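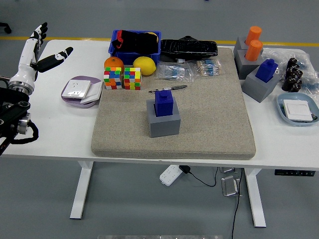

*Gray mat on the white table, hand up at the left.*

**Ferkstead Sky Forum › Moon and calendars › When does the month start?**

**tidewatcher40**
Our group starts the month at the first visible crescent. The printed calendar from Zarnitz starts it at conjunction, so in June we were a day apart. Which one do people here follow?

**plurum_road**
Conjunction. You can calculate it years ahead and clouds don't matter.

**oldladder**
Disagree. You can't see a conjunction. People long ago went outside and looked west after sunset.

**plurum_road**
Some did. Others used tables. It was never one method everywhere.

**saltmarsh11**
We do both – calculate first, then go look. On Sunday the crescent was very thin and low. I had it in binoculars at 8:50 pm, and my wife never found it.

**oldladder**
Then does it count? I'd say naked eye only.

**saltmarsh11**
We counted it. Your group may not.

**tidewatcher40**
Does the Nieminen table give moon age in hours? Mine only has days.

**plurum_road**
Yes, second column, but it's in universal time. Convert before you compare it with anything local.

**tidewatcher40**
OK, that may be where my extra day came from. Will check tonight.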